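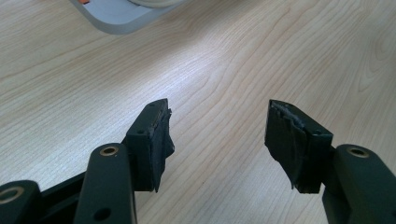
Plástico verde oscuro sobre madera clara

Vuelvo tarde de la reunión del colegio y lo escribo ahora, que mañana se me mezclará todo. Empezaba a las 7 y a esa hora ya no quedaban sillas. Me puse junto al radiador, con el abrigo puesto.

El asunto era la charla sobre familias que se da en primaria. Lleva varios cursos haciéndose y hasta ahora no había venido nadie a quejarse, que yo sepa. Dura lo que una clase. Se habla de casas con un padre y una madre, de casas con dos madres, de niños que viven con la abuela. Mi hijo volvió el año pasado contando que en su grupo había un niño con tres perros y eso fue lo que le quedó.

Este septiembre ha aparecido una carta en los buzones, firmada por una asociación que se llama Menon. Pide que el colegio no dé la charla sin permiso escrito de cada familia y trae un impreso para recortar. La carta habla de «contenidos ideológicos» en cuatro párrafos seguidos y no dice cuáles. La he leído dos veces buscando una frase concreta de la charla y no hay ninguna.

Rosalba Bellini, la directora, abrió con el material en la mano y lo leyó entero. Fue lo mejor de la tarde. Son láminas con dibujos y unas preguntas: quién te lleva al colegio, con quién cenas, quién te cura cuando te caes. Cuando terminó hubo un silencio y luego un señor preguntó si eso era todo. Ella dijo que sí, que eso era todo, y dejó las láminas en la mesa para quien quisiera verlas.

Después habló Vsevolod Pavliuk, por la asociación. Educado, voz baja. Dijo que él no tenía nada contra nadie y que solo pedía poder elegir. Yo entiendo lo de elegir. Lo que no entiendo es qué hace la maestra con los niños sin permiso cuando una compañera dibuje a sus dos madres en cualquier otra clase, en la de plástica, por ejemplo. Lo pregunté así. Contestó que eso era distinto, porque sería espontáneo.

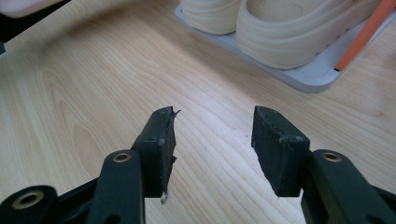

Página modificada por última vez: septiembre, 22:47

Sigo. Me había levantado a hacer la cena de mañana.

Oleksandra Kravets pidió la palabra casi al final. Su hija va a la clase de al lado y en su casa son ella y Zoia. Dijo que había recibido la misma carta que todos, en el mismo buzón, y que tuvo que explicarle a la niña qué era el papel de la línea de puntos. No levantó la voz. Contó también que la niña preguntó si había que firmar para que ella pudiera ir. Ahí varios miraron al suelo, yo entre ellos.

Una madre a la que no conozco le contestó que lo sentía, pero que su religión le enseñaba otra cosa y que tenía derecho a que se respetara. Oleksandra le dijo que en su casa podía enseñar lo que quisiera, que en la suya hacían lo mismo. La otra dijo que bueno. No fue una reconciliación ni nada parecido, pero se siguieron hablando en la puerta.

Anoto lo que quedó acordado, por si luego se discute:

La charla se mantiene en la fecha prevista.
El material estará en secretaría para que lo lea cualquier familia.
El impreso de la asociación no es un documento del colegio y no se recogerá en las aulas.
Se hará otra reunión con la inspección, sin fecha todavía.

Lo tercero provocó protestas. Pavliuk dijo que iba a presentar un escrito al Ayuntamiento de Grullotora, y está en su derecho. No creo que prospere, aunque con este Ayuntamiento me he equivocado antes.
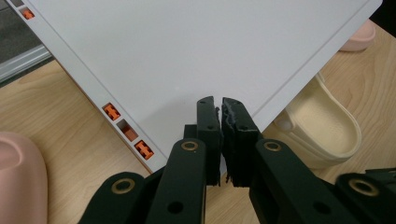
Tiempo de lectura: 4 min

Al salir fuimos unos cuantos al Fraser, que ya estaba recogiendo. Zoia Kushnir nos esperaba allí con la niña dormida en el banco, tapada con una chaqueta. Pedí una manzanilla y me la cobraron como té. Se habló poco de la reunión y bastante de las goteras del gimnasio, que son un problema más viejo y que tampoco se arregla.

De vuelta en casa busqué el impreso, que estaba debajo de los recibos. Pensaba tirarlo y al final lo he guardado en la carpeta del colegio, con las actas. Si hay inspección, quiero poder enseñar lo que decía exactamente.

No sé si hablé demasiado. Me noté el tono seco con Pavliuk y él no lo había sido conmigo. La pregunta la volvería a hacer —sigo sin respuesta— pero la haría sentado y después de haber merendado.

Mañana tengo que llamar a Rosalba para pedirle copia del acta y llevar las zapatillas de deporte, que otra vez se han quedado en el maletero.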